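4.2 Do people sort spent batteries the way they say they do?

Survey work on household battery return tends to report high rates of good intention. We are not convinced that these answers mean much. When Millet and Huet asked residents of Drestier where their used cells went, most named the collection box at the grocery store. The boxes themselves told a different story: at three of the five stores, they were less than half full after 30 days.

One common explanation is that people cannot tell a spent cell from a fresh one, so both end up in the same kitchen drawer. Wrapper color and printing vary from cell to cell (Figure 3), and a plus sign on the casing says nothing about remaining charge.
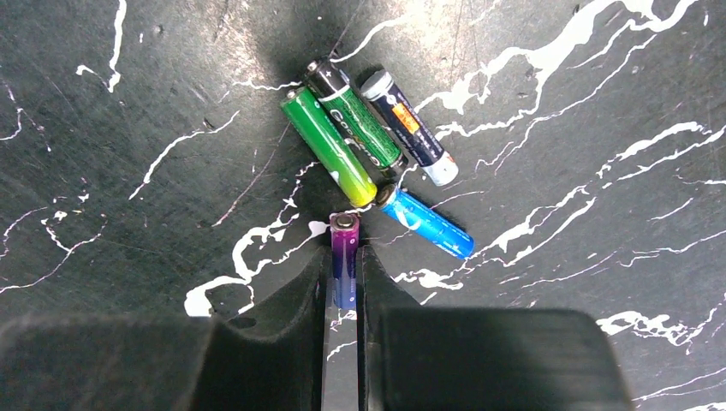 Figure 3. Small cylindrical batteries on a dark, marble-patterned surface.

We doubt that confusion is the whole problem. Azevedo gave 50 households a simple tester and saw no clear change in what they returned. Caron reads this as proof that testers do not work, but his reading goes too far — the trial ended in May, and many homes may have had few dead cells to bring back by then. The Sirnis leaflet campaign has the same weakness. Its authors counted leaflets handed out, which tells us how busy the staff were and very little about drawers. Until a study weighs what comes out of the home as well as what reaches the box, we would treat any claimed return rate with caution.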